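About Werkon

Who we are and how we spend our days

Hello, and thank you for stopping by! Werkon is a small company in Lidgate that gathers examples for robots to learn from. People bring us a job they would like a machine to manage, we do that job over and over with one of our arms, and we hand back a tidy set of recordings that a learning system can be trained on. Cloth is what we know best, and it's what most of our customers come to us for. 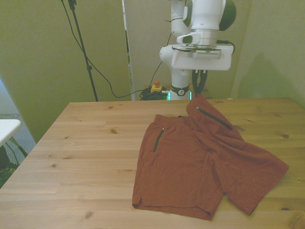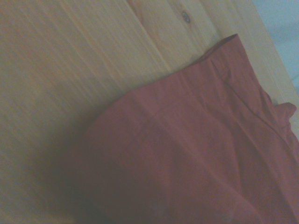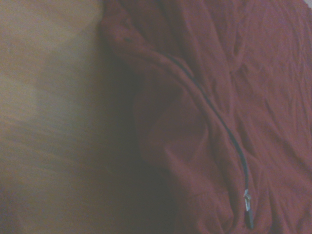

Our company began with washing, or at least with a long conversation about it. Sobia Paracha and Bhavana Sundaram had shared an office for years, in a firm that taught machines to pick up boxes, and over a good many lunches they kept coming back to the same question, which was why nobody seemed to be collecting decent examples of the soft, floppy things that fill an ordinary house. A box stays the shape it was when you put it down. A pair of shorts has other ideas, and once you add zips, as on the rust-orange pair lying on the pine table, there is a good deal more for a system to sort out: a dark line that bends wherever the cloth puckers, a little metal pull that catches the light, and folds that can hide either of them. Sobia wrote the first plan on the back of a delivery note (we still have it, though the tea has got to one corner) and the two of them opened our doors that August.

There are 11 of us now. Most of us spend at least part of the week guiding an arm, and that includes Bhavana, who is supposed to be running the business side but can be hard to find when there is a new garment in. We like people who are patient and a bit fussy. Some of our best operators came to us from dressmaking, catering and hospital laundry work, and had never touched a robot before their first morning.

How a job goes

We start by talking, usually for longer than the customer expects! We want to know what the finished task should look like, which kinds of clothing matter, and what counts as good enough. A folded T-shirt in a shop and a folded T-shirt in a family airing cupboard are quite different things, and it is much kinder to everybody to settle that before recording starts.

Next we do a short trial of 100 examples, which we send over for you to look through with your own team. This is the moment to change your mind, and plenty of people do. Once everybody is happy we carry on with the full collection. One operator guides the arm from start to finish of each attempt, and the garment is dropped afresh between attempts so that the system sees creases and heaps of every sort, including the awkward ones. We record a view of the whole workspace together with close views from the arm, because a fold that looks perfectly plain from across the table can be quite a puzzle from just above it.

Every attempt is then watched by a second person, who marks where each step begins and ends and writes a plain sentence saying what was done. We keep the fumbles too, clearly labelled. Customers used to ask us to throw them away, and these days they tend to ask for more.

Our wardrobe

We are rather proud of the wardrobe. It holds 244 pieces of clothing and household linen, all of them logged by size, fabric and fastening, and nearly all bought second-hand in Lidgate and the villages nearby. Worn cloth hangs and crumples in its own way, and we want the machines to meet it early. When a piece has come to the end of its useful life with us, we wash it and pass it on if it's fit to wear, or send it for rags if it isn't.

Our other projects

Alongside customer work we run 2 projects of our own. Fukow is our collection of fastenings, covering zips, buttons, poppers and drawstrings, and it grows a little each month. Zou is the labelling tool we built for ourselves after trying everybody else's, and we are slowly getting it ready to share.

Come and see us

Visitors are always welcome, whether you have a job in mind or would simply like to have a go at guiding an arm. Do write a few days ahead so we can keep a table free for you, and bring an old jumper if you have one to spare. We'll put the kettle on.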